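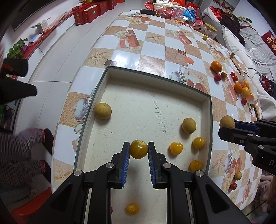 3.2 Task and data collection

The sorting task uses household fruit of several sizes: cherry tomatoes in red and yellow, oranges, and small speckled yellow fruit. Operators work at an ordinary dining table with one hand-held gripper in each hand. Each gripper has two fingers lined with ribbed blue pads, and a camera mounted on the body records the view past the fingertips. We collected 1036 demonstrations in homes in Toledo under the Skarodance protocol. No effort was made to clear the table or replace the tablecloth, and lighting was left as found.

Printed cloths are a known source of false detections. In an early version of the Porkwood detector, printed fruit was proposed as a grasp target almost as often as small real fruit, and glare on glossy surfaces made the problem worse.
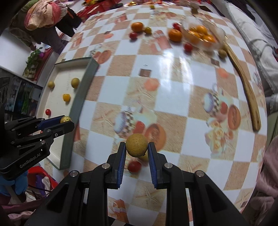

Figure 2. Bimanual handling over a patterned tablecloth. Each gripper holds one fruit, and printed strawberries and papayas lie close to the real fruit.

To reduce these errors, we added a contact term to the training loss. The term compares finger opening before and after closure and lowers the score of any target that leaves the fingers fully shut. Training ran for 2000 steps on the full set, with frames resampled to 60 per second. The two wrist views were encoded separately and joined before the action head, following the Plundetti baseline. Grasp force was not measured, so bruising of soft fruit is outside the scope of this section.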